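Garbridge Shared Workshop
Build Your Own Hand-Held Gripper – Notes for Session 2: From Parts to Practice

Welcome back, everybody, and thank you for sweeping up so nicely after the last session (the saw dust had got into places I didn't know the bench had). By now your finger linkages should open and close without sticking. If yours still drags halfway, bring it up to the front before we start and we'll look at it together. A tight rivet is usually to blame, and it's a two-minute fix with a drill bit and some patience.

1. Soft tips

We print the tips in flexible filament, slowly, with 15 percent infill. I know the printer will let you go faster. Please don't, or at least don't on the shared machine, which we have all suffered enough for. When the tip comes off the bed, squeeze it between thumb and finger. It should fold around your fingertip a little and spring back. If it feels like a pencil eraser, the infill is too dense and it will push food around the plate instead of wrapping it.

2. Markers

Each finger carries a square printed marker, and the software works out how wide the gripper is open from the distance between the two. Print them on matte paper. Glossy paper looks lovely and catches every ceiling light in the building. Glue them flat, right out to the corners, and keep your thumbs off them afterward. If you are using the Clalov tracking script, check that the marker numbers in the settings file match the ones you glued on. I have lost an entire evening to this, so I mention it with feeling.

3. The practice table

Choose tasks you'd be happy to do many times over, with things you already have in the kitchen. Bread is a wonderful teacher. It is light, it squashes, and it shows every mark if you grip too hard, so you get an answer right away about how your tips are doing.

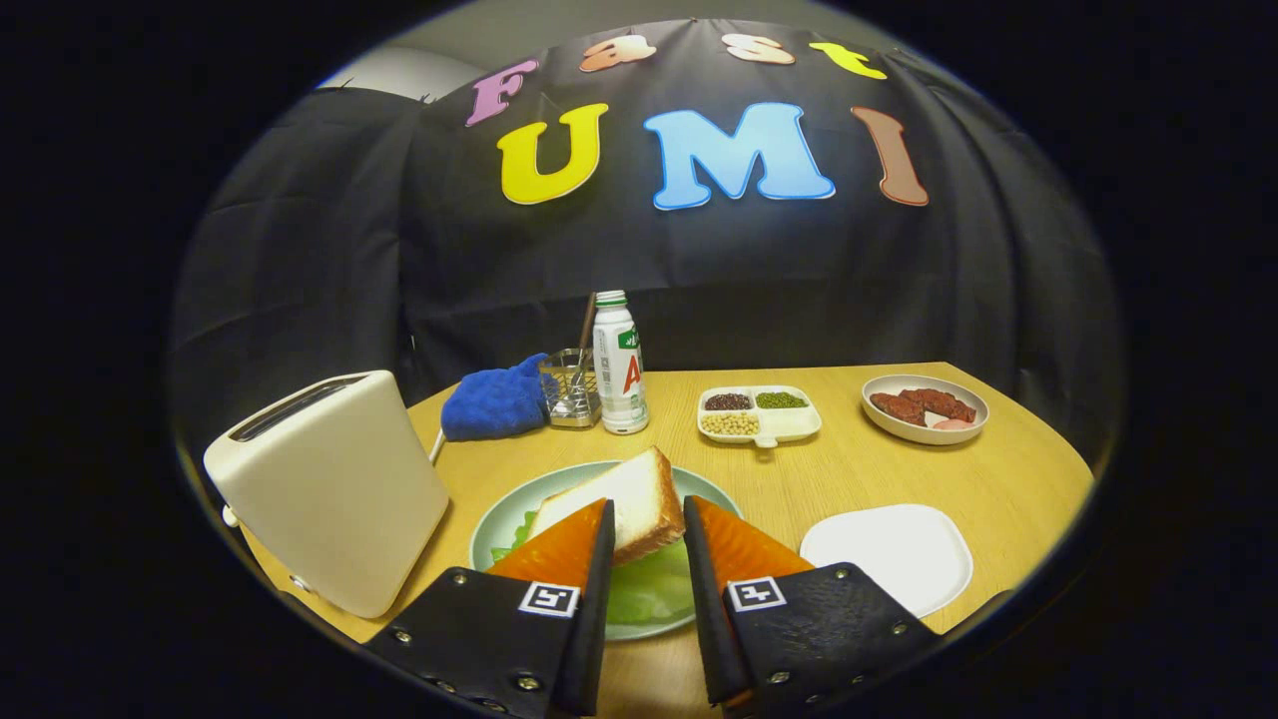
Start with your fingers wide open and come in level, letting both tips touch at nearly the same moment. Beginners tend to land one finger first and shove the slice sideways. Close until it just stops sliding, then lift a little way, wait a breath, and set it down again. Do this until it feels dull – dull is what we're after, and the recordings from that point on are the ones worth keeping.

A word about pace. You will be tempted to move at the speed of your bare hand. Try going slower than feels natural for the first dozen tries, and then let yourself speed up as your wrist gets used to the weight.

4. Saving your work

Put your recordings in the Tilahun folder on the workshop drive, under your bench number. Battery packs go back on the charger shelf, please. The Zodia packs are 3000 mAh and will see you through a session if they start out full. The drive cabinet code is 1109, and it sticks a bit, so press firmly.

Before next time

Print one spare pair of tips, tighten anything that rattles, and write down two things your gripper does badly. Bring the list along with your gripper, and a snack if you like, as we'll be wiring the trigger and that always runs over.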